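The Yellow Sweater

August 11, 2018
By Wunari

The bus from Padgate came late, so I reached my grandmother's apartment after lunch. The key was still under the flower pot, where it has been since I was six years old. I carried two empty suitcases up the stairs and I put them down in the hall, and for some minutes I did nothing else.

She had moved in June to live with my aunt near the sea. She took her radio, her good knives and one coat. For the rest she gave me a list by telephone, and I wrote it on the back of an envelope from Niltex, the mill where she worked for 32 years. The list was short. At the end she said, "And the yellow one, if the moths left it alone."

I knew the yellow one. It was the sweater she wore on Sundays in winter, when the windows were white and we were not allowed to open the kitchen door. As a child I used to put my finger in the cables and follow them from one side to the other, like a road. If I lost my way I had to begin again from the start. She never told me to stop, even when she was trying to read.

I began with the closet in the hall. There were tablecloths, and under the tablecloths there were curtains from the old house on Haddadin Street, number 221, where my mother was born. I had seen these curtains only in photographs. They were heavier than I expected. I put them in the first suitcase, although they were not on the list.

In the closet I found also a box of receipts, a hat with no shape any more, and a bag of buttons. I sat on the floor with the buttons too long. One of them was from my school coat, I was sure of it – green, with four holes and a small crack. I had lost it on the ice and cried about it. She must have gone back to look.

The yellow sweater was not there. I looked in the chest and behind the chest. I looked in the bag where she kept the wool things in summer, with dry orange peel inside it, and I found three scarves and a pair of my grandfather's socks. By then it was past four o'clock and the last bus was at seven. I called my aunt.

"She says look under her pillow," said my aunt.

"Under the pillow?"

"She says it was cold in May."

I went to the bedroom with the two beds. I had left this room for the end. My grandfather's bed was behind, against the wall, and hers was the one in front, with the bedspread of gray and blue blocks that she bought when he retired. I lifted the pillow and the sweater was there, rolled up like a sleeping cat. I opened it and held it to the window to look for holes. The moths had left it alone.

She had taught me how to fold a sweater on that same bed. You lay it flat, you bring the sleeve over, you make the cuff straight with your hand. Then you wait a little before you pick it up, so the wool can get used to it. I did it the way she showed me, with the neck on the left, and then I sat down and waited.
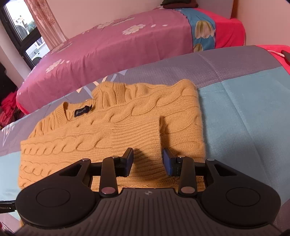 The Last Bus

I caught it with five minutes to spare. The driver put one suitcase below and I kept the other on my knees, because it was the lighter one and because I wanted to. A woman across from me asked if I was going on vacation. I said no, I was coming back from my grandmother's, and she nodded and gave me half of her orange.

I kept the peel in my pocket.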